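3.2 Cell setup and upkeep

Single arm, fixed pedestal, one overhead camera. Table covered in brown paper, taped into a loose grid with blue painter's tape. The grid is for resetting objects by hand between trials, not for calibration, so strips were laid by eye and segments dont always meet. Calibration is done separately with the Belik board (Sec. 3.4).

Paper replaced every 48 trials, or sooner if it tears. Old tape comes off with it. The first sheet lasted 11 trials, too thin, we switched to a heavier roll from Ackroyd and kept it for all 615 trials reported here.

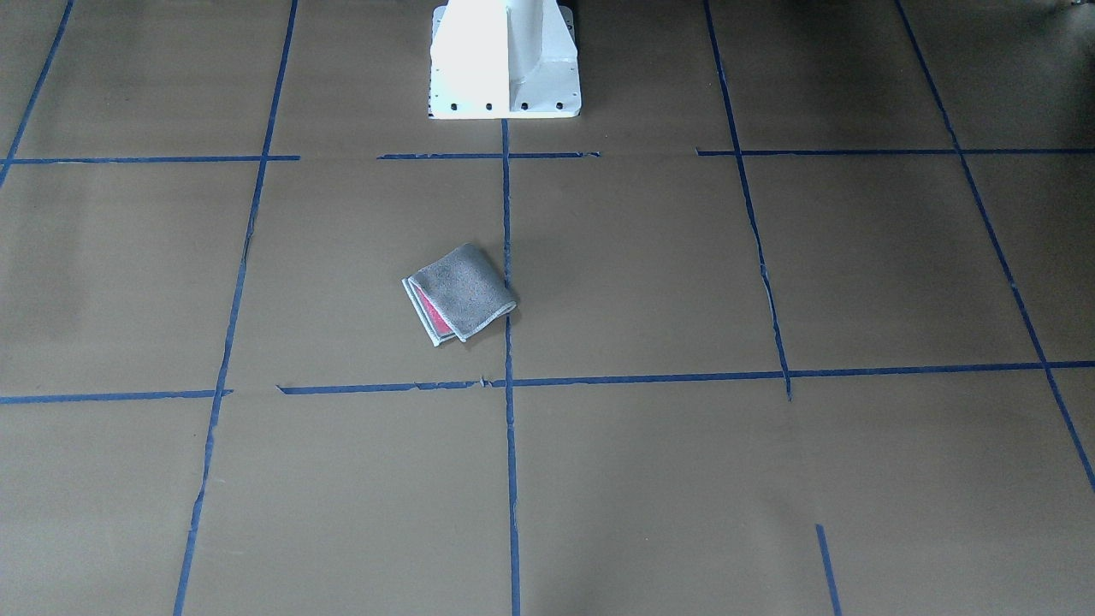
Figure 3. Work surface of the Wiluvside cell with folded towel in a grid cell near the robot base.

Towel trials start from a folded bundle, placed in the cell named on the trial sheet. Orientation within the cell is left free. Gaps in the tape are tolerated, lifted ends are pressed down before each block and retaped if they wont hold.

Base bolts checked every Wednesday before the first run, torque as per the Sisberg manual. One bolt was found slack in January; retightened, camera-to-base transform redone, the 3 trials from that morning discarded. Checks were done by B. Sugden, recalibration by E. Paracha.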